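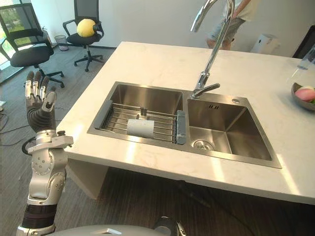

Six months with two bowls and no draining board

The kitchen has been finished since December, apart from the kickboard at the end of the island, and a few people have asked how the sink is going. Most of them had an opinion before it went in. The old kitchen had a single bowl under the window with a pressed steel draining board on the right, and I washed up at it for a long time without giving it any thought. The new one has two bowls set in a white stone bench and nothing beside them to drain onto. The rack goes in one of the bowls.

I wanted the draining board. Torben Gerlach, who drew up the kitchen, wanted the bench kept clear. We went back and forth over it for longer than we spent on the oven. What settled it was the length of the island. With a draining board there would have been one decent stretch of bench for rolling pastry and one useless bit at the other end, and I roll a lot of pastry in winter.

What it cost

The sink was $700 and the tap was $400. I know you can get both for a lot less. The cut-out in the stone was charged separately and it came through on the Raniletti invoice as one line with the edge polishing, so I can't tell you what it was on its own. The rack was $99 from Wedia, on special, and I still thought that was a lot for some metal rods.

The cabinets are by Kleinschmidt. They had to shift a drawer bank to fit the waste pipes in, and I lost a drawer I had plans for. The cake tins now live in the laundry.

How we wash up

There is a dishwasher, and it gets the everyday plates and cutlery. What's left is the good knives, the wooden spoons, baking trays, anything with a handle that's been glued, and the coloured dishes, which I won't put through a machine again after what happened to the blue ones. That comes to one sinkful at night and a small one after breakfast.

I run the hot water into whichever bowl doesn't have the rack in it. Glasses go first if there are any, then the dishes, then the boards, and the trays at the very end when the water is past caring. I rinse under the tap over the rack. With the old sink I used to rinse everything in a plastic tub and tip the tub out, and I don't miss the tub.

The tap is a tall gooseneck with the lever at the base. I had worried it would splash, and for the first few weeks it did, down my front mostly. You learn to open it about half way. Torben said the same thing when he came to look at the hinges and I was annoyed with him for being right.

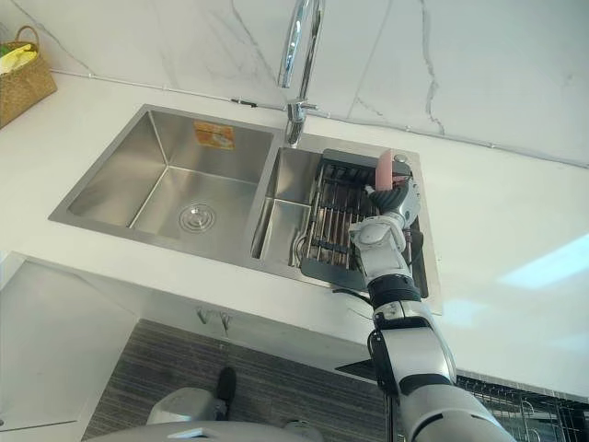 The rods are too close together to hold a bowl upright by themselves, so anything I want standing has to lean on something. Side plates are fine. A big serving dish will stay up if it's against the wall of the bowl and there's a mug in front of it. Shallow things I turn upside down, and they dry with a ring of water trapped underneath unless I tilt them over a spoon handle.

It holds less than the old plastic rack did. The old one took a full dinner for six, badly stacked, and nobody ever put it away. This one fills up halfway through a roast and then I have to stop and dry. I grumbled about this at the start. Now I keep two tea towels going and get it done, and the bench is clear by the time I go to bed.

Rosemarie Eichhorn, two doors down, has the same sort of rack and keeps vegetables on it. She washes her lettuce and leaves it there to drain while she does the rest of dinner. I've started doing it with potatoes and beans. Herbs fall through. Pasta in a colander works well, with the colander sitting on the rods, and it's nice to have both hands free for a heavy pot.

Cleaning it

Brushed steel shows everything. Our water is hard, and if I leave drops in the bowls overnight there are white marks by morning. The routine I've ended up with is this.

Lift the rack out and stand it on a towel.

Wash both bowls with the dish brush and ordinary detergent, following the grain of the steel.

Empty the strainers into the bin. Do both, even if you only used one.

Rinse, and wipe dry with the old tea towel.

Wipe along the join where the rim of the sink meets the bench.

It takes a couple of minutes. Once a week I use bicarb and a soft cloth on the bowls, and when the white marks have got ahead of me I go over the steel with vinegar. Keep the vinegar off the stone. I put a folded towel along the front edge before I start, and I measure it into a cup so there's no bottle standing on the bench to be knocked over.

The rack needs more attention than I expected. Gunk collects where the rods go into the plastic at the ends, and a cloth doesn't get at it. I soak it in the laundry trough and use a toothbrush. I was putting this off to once a month and it was getting unpleasant, so it's every fortnight now.

The stone

People always ask about stains. So far there's one faint mark, from a cut beetroot I left face down while I answered the phone, and you'd need me to show you where it is. Turmeric I'm careful with. Tea I wipe up when I see it. The grey veins hide crumbs surprisingly well, which cuts both ways, and I've got into the habit of running my palm over the bench before I put the flour down.

What I'd do again

I'd have two bowls again. I can leave a tray soaking on one side and still fill the kettle on the other, and in the old kitchen a soaking tray meant the whole sink was out of action until the next day.

I'd have the tall tap again as well. The stockpot goes under it standing up.

I would not lose the drawer. If I were starting over I'd ask to see exactly where the pipes were going before I signed off on the cabinets. The drawings showed it plainly enough and I didn't look at that page. I was looking at the page with the pantry on it.

I'd also think harder about where the tea towels hang. At the moment they go over the oven door, two steps away with wet hands, and there are drips on the floor to prove it. A rail on the end panel of the island is the obvious answer. I've bought the rail. It has been in the hall cupboard for a while now, with the screws taped to it.

My mother-in-law still thinks there should be a draining board. She dries as she goes when she's here and puts everything back in the wrong place, and the garlic press is missing at the time of writing.
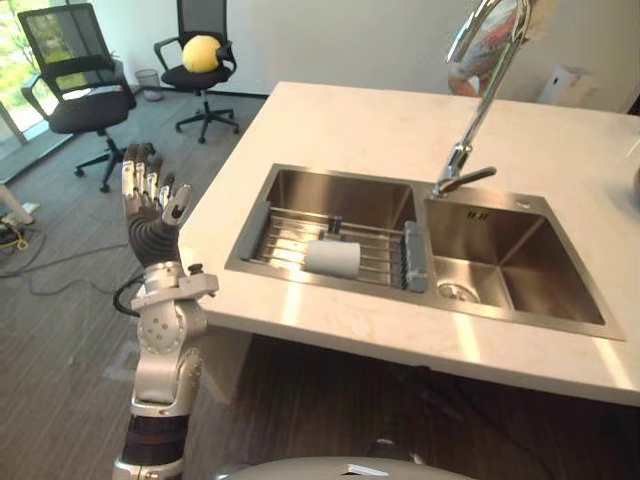 Can you put a hot pan straight down on a rack like that?

I don't with mine. The rods would probably cope, but the ends are plastic and I'd rather not find out. A pan straight off the stove goes on a cork mat until it has cooled, and then into the sink. The same mat does for the casserole, and it keeps the heat off the stone.

The next job is the splashback behind the stove, where I still haven't chosen a grout colour. I have four sample sticks lined up on the windowsill and they look different every time I walk past. I'll write that one up when it's done, and the kickboard too if it ever turns up.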